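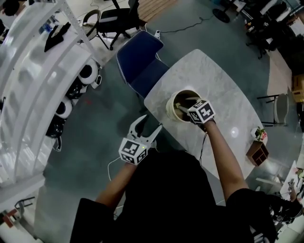 Right gripper going into the cream pot, left one waiting off the corner of the table.

Friday

Spent most of the day on the gripper comparison. We have two sets to choose between for the table tasks, the Amine and the Zoson, and Millwood wants an answer from us before they order more. I would have liked another week. I got an afternoon and an evening.

The plan was 30 runs with each set, same table, same operators, swapping sets halfway so that tired arms didn't count against only one of them. We finished the Amine runs and got partway through the Zoson ones. The rest will have to wait.

First thing I wrote down was about weight. Neither set is heavy when you pick it up. After an hour with one in each hand, reaching over the table, you feel it in the wrist and then in the shoulder. The Amine carries more of its weight forward. The Zoson sits closer to the palm and I could keep it level longer, though my hand cramped on the trigger, which is too stiff. I tried backing off the spring by 2 turns and it was better, but then the fingers were slow to open. Put it back by one turn and left it.

Deep containers are the hard case. Going straight down into a pot with a stick standing in it, you lose sight of the fingertips at the rim and have to go by feel, and with either set there isn't much feel to go by. I missed the stick more often than I want to admit in here. Coming in at a slant works better for grabbing, but then the marker cube tips away from the overhead view and the tracking gets jumpy. I lost the right hand completely on 3 runs. The left never dropped out, but it also had less to do.

Cables are still a nuisance. I want them run up the sleeve or clipped at the elbow, and I want them all the same length. Mentioned this in July and it is still on the list.

Cups next. I had been putting these off.
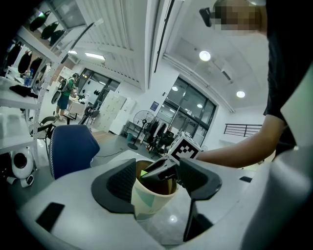
With paper cups the whole question is how much squeeze. An empty one folds if you close on it the way you would on a block, and a full one slides if you don't close enough. The ridges on the inside of the finger help. I think I was giving too much credit to the motor settings before and not enough to the pads. The best grip I found was low on the cup, about a third of the way up, closing slowly and then stopping to wait before the lift. Grabbing near the rim bends it out of shape every time.

The Sithole controller did fine for once. I had it on the new firmware with the force limit at 4 and it held that without hunting. On the old version it used to twitch when both hands closed together. I didn't see that today. I should do a longer session before I believe it.

It was dark out by the time we got the logs copied over. I went through a few of the wrist recordings before shutting down. The fingers stay in view, which was my main worry with the new mount, and the angle is wide enough that you get most of the room as well. More than we need. I may try a narrower lens if there is one in the drawer.

Where I am tonight: leaning Zoson for the comfort, if the trigger can be fixed. Amine is better on small stiff things. Need to finish the other runs, charge both sets, order pads, and write back to Millwood.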